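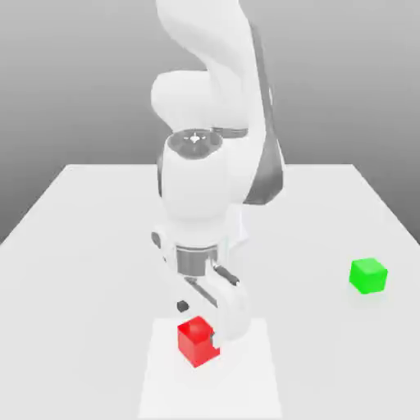 A white robotic arm over a plain white table, in a computer rendering.

Trodville extends mechanical mowing on county road shoulders

13 May 2021

The Trodville roads department has awarded its shoulder mowing contract to Illero, covering 1168 lane miles of rural and secondary road. Work begins this month and runs through October.

Under the contract, grass within 30 feet of the pavement edge is to be kept below 8 inches at intersections, driveways and the inside of curves. On straight sections a single mower pass is required in each cycle, with a full-width cut only in the last cycle of the season. Cutting height is set at no less than 5 inches to limit scalping and soil loss on slopes.

Illero will run side-arm flail mowers on ditches and back slopes and rear-mounted rotary mowers on level shoulders. Slopes steeper than one in three will be cut from the shoulder by side arm only. Mowers must carry chain guards front and rear, and operators are to stop the cutting head when a pedestrian or cyclist comes within 100 feet.

"The main change is the order of the routes," said Leokadia Borkowska, maintenance engineer for the department. "Curves and junctions are cut first in every district, then the crews go back for the long straights. Last year it was done road by road."

The first cycle starts on Fukwood Road and moves east to the Brzozowska Creek bridge. Some 34 culvert inlets on that section will be marked with orange stakes before the mowers arrive, and grass within two feet of each stake will be trimmed by hand. Litter pickup takes place the day before cutting on each route.

Lane closures will not be needed on most roads. A shadow vehicle with an arrow board will follow the mower wherever the shoulder is less than six feet wide, and drivers should expect short delays on those sections. Mowing is suspended in heavy rain and when the ground is soft enough for tires to leave ruts.

Residents who maintain their own frontage can ask to have it skipped by contacting the department before the crew reaches their district. Mailboxes and private signs should be clear of tall grass so operators can see them.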